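Open Day at the Fimusance Low Vision Workshop, Stivemton
By Hashini Liyanage

I have wanted to get inside the Fimusance building ever since my first desktop magnifier came back from there with a working hinge and a handwritten note, and on Saturday, October 3, 2026 I finally did. They repair and resell video magnifiers, talking scales, reading lamps and pretty much anything else that helps a person with low vision get through the mail. Twice a year they open the doors. I missed July because of my sister's wedding, so I had three months to look forward to this one!

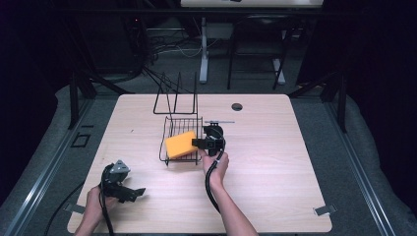

Stivemton Low Vision Club – Outings and Visits

Getting there first, as that is what people always ask me. The 64 bus stops right across from the entrance and the crossing has an audible signal, a good loud one. Inside, the front desk hands you a program in large print, and I mean large, with no gray text on glossy paper. They had it in braille too. A staff member asked if I wanted a guide or would sooner wander (I said wander, then got lost near the coat rack and changed my mind).

The tour started in the repair room. I expected hush and white coats, and what we got was a radio playing and a technician with a magnifier opened up in front of her, happy to stop and pass parts around. She let us feel the difference between a fresh battery and one that has started to swell. If the back cover of your handheld no longer sits flat, stop charging it and bring it in. She said this several times and I am passing it on. She also said most of the "broken" units that arrive have a dirty lens and nothing else wrong, and the fix is a dry microfiber cloth. I went home and cleaned mine. She was right, it's like getting a new one.

After that came the part I'd been waiting for, the hands-on room. You could pick up every device and keep it as long as you liked, and they had put out real things to read: pill bottles, a bank statement, a seed packet, a cake mix with that awful yellow lettering on white. I spent ages with the Brunen, their own handheld with the 4-inch screen. It has a freeze button you can find with your thumb without looking, and the handle folds far enough back to use as a stand. The false color modes are excellent. White on blue does wonders for me in the evening, and I had never tried it before. My one complaint is the beep, which is loud enough to turn heads in a pharmacy. You can switch it off, though the setting is buried deep in the menu.

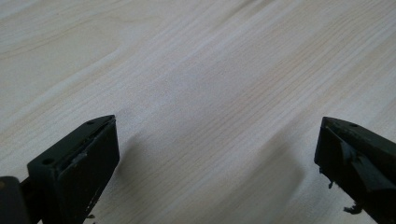 Pale wood tabletop and gripper fingers

Prices, for those who asked me to write them down. The Brunen is $646 new. Returned and checked units go for less when they have any, and the list changes every week, so call before making the trip. Simple stand magnifiers with a light start at $64. They will also take your old device in trade if it still powers on, and the warranty on a refurbished one is 200 days, parts and labor, with return shipping paid if you live in the county.

I asked about people who can't spend that kind of money. There is a loan shelf at the Chaimongkol branch library downtown, stocked by Fimusance, where you can borrow a handheld for a month on your ordinary library card. I had no idea! The desk on the ground floor handles it, and they will show you the buttons if you go on a weekday morning.
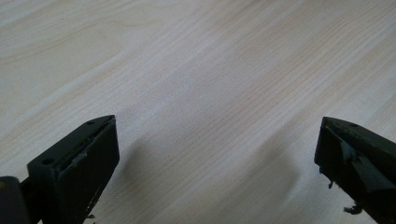
A man in our group borrowed one last winter to read his late wife's recipe cards, and he told us all about the plum dumplings while we waited for the elevator. He ended up buying the same model. I think that's how it should work, because ten minutes in a shop under shop lighting tells you very little. Take the thing home, try it on your own stove dial, in your own bad chair with your own bad lamp.

The last stop was a short talk on lighting. I nearly skipped it for coffee and I'm so glad I stayed. The speaker had us read the same newspaper column with the lamp behind us, then beside us, then low and close to the page on the side of the better eye. Low and close won for almost everyone in the room. Mine has been standing behind my chair for years, so that got moved the same night.

A few practical notes. The restrooms are down a long hallway with a step at the end, marked with yellow tape. Guide dogs are welcome, and there was a water bowl by the side door. Coffee is free, and the lemon bars go fast. Bring your own glasses, your own magnifier if you have one, and something you struggle to read at home.

The next open day is in the spring, and I'll put the date in the newsletter once they confirm it. If you want to share a ride, leave your name with me at the monthly meeting. I have room in the car for three and a dog.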